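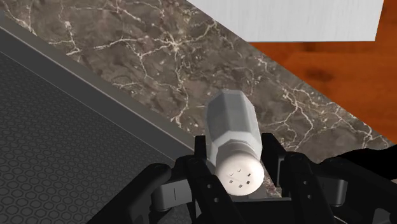
Home | Forums | Practice Management | Fees & Contracts | Search

Is the Pudar principal-track course worth it for a nine-person office?
Posted by rsotelo_arch, September

One of my partners wants to send two of our project architects to the Pudar course this winter. Tuition is $778 a head for the online version and the firm eats the hours. It's pitched as "business fluency for design professionals." I've sat through a lot of these over the years and mostly remember the sandwiches.

Has anyone sent staff and seen a change in how they write proposals or track fees? I don't need them inspired. I need them to stop giving away construction administration.

Rocío Sotelo

---

corner_bead
Sent one person two years ago. She came back with a binder and a new job offer, in that order. Draw your own conclusions.

---

Ed Correa
I took it. Five evening sessions, and one of them was worth the money: the session on additional services, where they made us mark up our own contracts and find the holes. The one on "finding your leadership voice" I did with the sound off.

I don't agree with corner_bead's implication. People who leave after a course were leaving.

---

corner_bead
Maybe so, but she took the binder too.

---

hcabrera
What are your two people supposed to do with it afterward? I ask because at Castaño we paid for six people to go through something similar, and then the partners kept every fee spreadsheet locked. Nobody below associate could see what a project was making. You can teach someone what a multiplier is in 20 minutes. If they never see the real one it's trivia.

---

rsotelo_arch
Fair question. They see hours, they don't see rates. My partner is nervous about rates.

---

hcabrera
Then I'd save the tuition and have it out with your partner.

---

Jhosep U.
Going to push back a little. I was one of those project architects not long ago, and hearing it from somebody outside the office helped. My boss had told me for years to send the add-service letter before doing the work, and I figured he was just being cheap. Then an instructor put up a job where the firm did 200 unbilled hours of redesign after the owner swapped the structural system. I did the math on my own project that night and felt sick.

Did it stick? Mostly. I still let small stuff go.

---

corner_bead
So your boss was right for free and the instructor was right for $778.

---

Jhosep U.
Yep. That's how people work.

---

kkamata
Does Pudar publish anything on results? Their page says graduates report "greater confidence in fee discussions." Everybody reports greater confidence after five evenings of anything. I'd want to know what their fees did. I wrote and asked and got back a brochure for the advanced course.

Also look at who teaches it. Last I checked, two of the instructors were from Evon, who sell project accounting software. I'm not saying it's crooked, but the budgeting session I watched as a guest was an hour of Evon screens.

---

Ed Correa
The Evon stuff was one session when I did it and they said so up front. I skipped it, we use Helness.

---

hcabrera
Helness for nine people or for ninety? We dropped it when they moved us to the bigger plan. Separate thread, I know.

---

rsotelo_arch
Ed, would you send someone to the contracts session alone if they sold it that way?

---

Ed Correa
In a minute. Call them and ask. They told me no, but I asked after I'd already paid, so I had no leverage.

---

kkamata
Or pay your own attorney $700 to come in for a couple of hours and go through your actual agreement with the whole office. We did that. He was dull and everyone took notes.

---

corner_bead
Seconding the dull attorney.

---

Jhosep U.
An attorney won't teach them how to bring it up with a client on the phone, though. That was the part I was bad at.

---

rsotelo_arch
Calling Pudar Thursday about the single session. I'll talk to my partner about the rates before that, wish me luck. If they say no I'm getting a quote from our attorney, and kkamata, I may message you for what you had yours cover.

---

kkamata
Sure. Ask him about the reimbursables clause, ours was a mess.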